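Notebook – hand-held demos, kitchen table
September 28, 2026
2 min read

Good day on the breakfast table task! We're at 136 demos now out of the 200 I want before the next training run, and I finally feel my hands have stopped arguing with the grippers. Both jaws go where I mean them to go, left one included, which was a sulky thing back in April.

Noura Yammine did the first batch and I took over after lunch. She is much smoother than I am on the approach. I tend to rush in and then brake hard just above the table, and it shows up as a nasty little spike in the Ciltora plots. Her trick is to open the jaws fully before moving at all, then come in slowly with the wrist still. Copied her for the rest of the session and the spikes shrank a lot – lovely to see.
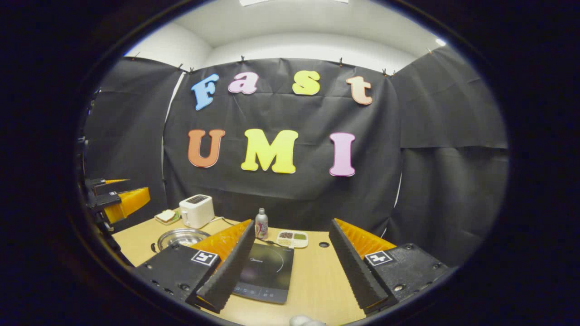

Layout and start pose

Table has the induction hob in the middle, toaster behind it, bread on its plate over to the left with the pot nearby, and the tray of beans towards the back. Start every demo with the right-hand jaws wide open over the hob and the other gripper waiting on the bread side. Markers on both jaws must stay clear of sleeves (me, twice).

Still to sort

– 37 demos need their start trimmed, I dawdled before moving.
– Shift the plate a bit between takes. We've been putting it back in nearly the same spot and the policy will learn the spot.
– The toaster cable wants more variety too. Leave it where it falls.
– Ask Haddadin if the new finger pads can go on both grippers at once, so the two sides grip alike.

Noura wants to try a few left-handed takes tomorrow and I'm all for it. Bread first, then pot.

2 comments · 0 shares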